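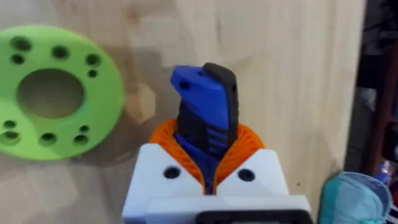
Notes for the open day talk, Oct 21, 2023 (keep it loose, they've been on their feet all morning)

Hi everybody, come on in, there's room up front! I'm Jeferson Honorato, I run the demo bench here at Olaren, and the guy waving from the back is Zulkifli Manurung. He wrote most of what you'll see move today, so save the hard questions for him.

Start with the fingers. They're soft and ribbed, and they give when they press on something. Pass the spare pair around (get them back this time!). Let people squeeze them before I say another word.

Then the handle story. We started on plain blocks in June and got bored fast, so we switched to handles, the kind of thing you'd grab out of a drawer without looking. Curved, grooved, hard plastic on one side and rubbery on the other. Way tougher than a block! We did 926 grasps the week before the Kurkier visit and I watched way too many of them.

Pause for questions. Somebody always asks if it can crush a hand. Zulkifli takes that one.

Live demo: 11 picks, slow speed. Talk while it runs, don't just stare at it like last year. If it drops one, leave it, let the arm try again, people love that part.

Mention that the Ilton folks are in the next room with the bigger arm. Their session is full at 218 sign-ups, but you can watch from the doorway.

Last thing, two kids get to press the start button. Ask the parents first. Then coffee, down the hall on the left.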